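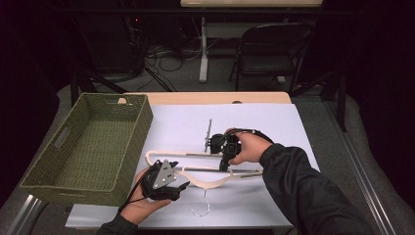 Two hand-held grippers at work over a clothes hanger, with a woven basket to the left.

Cemov Guide to Good Practice for Hand-Held Gripper Work Is Out and Free to Use

JARBERG, September 2019 – Hendano and Coppens today released the first full edition of the Cemov Guide, a set of 19 plain-language rules for people who record everyday handling tasks with hand-held grippers so that robots can learn from them. The guide is free to download, free to print and free to change, and we are very happy to finally see it out the door!

Work on the rules started in April, when the two companies compared notes and found that they set up their tables, checked their tools and named their files in completely different ways. A recording made at one site was hard to use at the other. Even the word "grasp" meant one thing at Hendano (fingers closed on the object) and another at Coppens (object clear of the table). The guide settles that one on its first page, in favor of Hendano, after a long and friendly argument.

The rules cover the whole working day, from setting up the table to signing off the last file. Most fit in one or two sentences. A few samples:

Rule 2. Cover the table with a plain sheet and pull it smooth before the first recording. If it wrinkles or shifts, stop and fix it between recordings, never during one.

Rule 5. Route gripper cables over the back of the hand or wrist and check that both arms can reach the far side of the table before you begin.

Rule 8. Look at the finger pads at the start of every session. Light scuffing is fine. Replace any pad that is cracked, loose or worn through.

Rule 11. Change the starting position of the objects between recordings, and write down the new position.

Rule 14. Keep failed attempts. Label them as failed and say what went wrong in a few words. 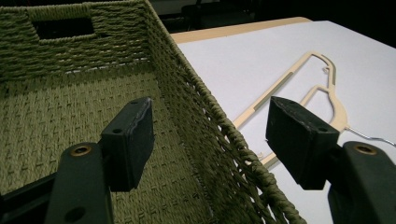

Gripper fingers over the rim of a woven basket, with a beige plastic hanger on the table beside it.

Rule 14 got the most discussion during the trial period, and it is the one we are most excited about. Many teams throw out a dropped or missed object and start over. The working group felt strongly that a labeled miss is worth having, and both companies have now changed their own habits to match.

The draft was tested on 773 recordings made at the Jarberg site using ordinary household objects. Each one was reviewed against the checklist at the back of the guide by a person who had not taken part in the recording. Of these, 741 met every rule that applied. The rest mostly had missing start positions or labels that did not match the task, and the wording of Rules 11 and 16 was tightened as a result. Rule 16 now has a blank label form to go with it, which reviewers asked for more than anything else.

Safety has a chapter of its own. It asks for clear floor space where the operator stands, regular breaks for hands and wrists, and a simple right to stop at any time without giving a reason. Operators at both companies read this chapter before anyone else did, and the section on breaks is largely in their words.

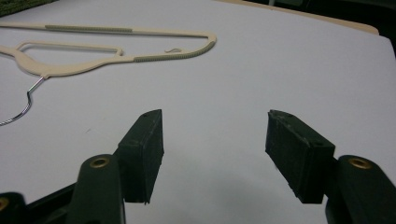
Finger pads open above the tabletop, with a hanger lying farther back.

The Cemov Guide is a voluntary document. It does not replace workplace safety law or the manual that comes with your equipment, and following it does not lead to a certificate. The next edition will take up soft objects such as towels and bags, which the present rules handle only briefly. If your team works with them, we would love to hear how you do it!

The guide, the 3-page checklist and the label form are available now from the Hendano and Coppens websites. Comments can be sent through the form on either site and will be shared between the two companies.

Press contact: Cemov Guide desk, Hendano, Jarberg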